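Hand budget, take two

July 26, 2020

Quick one, dinner's on. Spent the whole evening on the robot money again and I want it written down before I talk myself into something dumb. 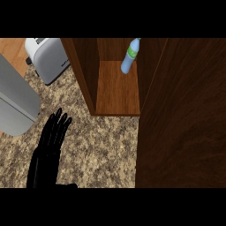 Black hand over the granite in the sim kitchen, bottle in the open compartment. Toaster's by the cabinet.

So. Where things stand. The sim side costs me nothing but time and the power bill. The real side is where it gets ugly. Darragh Conneely sent through the quote for the second-hand hand from Soltier – $721, plus $206 freight to Gasturcombe. Freight! For a box I could carry under one arm. Siobhán Horgan reckons her brother could bring it over in October when he drives up, so freight might drop off the list if I can wait. Can I wait. Probably not, but writing it down anyway.

Then the counter. I want a real bench to match the sim kitchen, near enough. Went to McGrath for a granite offcut and a used cabinet carcass, $515 for the lot, and they'll hold it 3 weeks. Didn't ask about delivery, should of. Colour isn't a big deal to me but the speckle is, the busy pattern is a good test for the vision stuff and plain white laminate would be cheating a bit.

Things I keep forgetting to budget for:

Spare fingertips. They wear. Abhishek Rana went through two sets in a winter.
Power supply, a decent one this time
Bolts, clamps, the bracket for the wrist
Bottles. Cheap, but you need a pile of them in different sizes
A fire extinguisher for the garage (Clodagh's idea, fair enough)

One arm to start. I've got two in the sim and I'd love two on the bench but the money isn't there, and most of the bottle jobs I've planned are one-handed anyway. Reach in, grab, lift, put down on the counter. If that works I'll think about the second arm next year.

Also looked at the Firkeo starter kit. Nice website, no price on it, had to fill out a form. Closed the tab.

Order of buying, as of tonight – bench first, power supply, then the hand. Doesn't make sense to have the expensive bit sitting in a box with nothing to bolt it to. I did that with the lathe and it sat there for a year.

Ringing McGrath in the morning about delivery. If anyone has a wrist bracket lying around, email me, I'll pay postage.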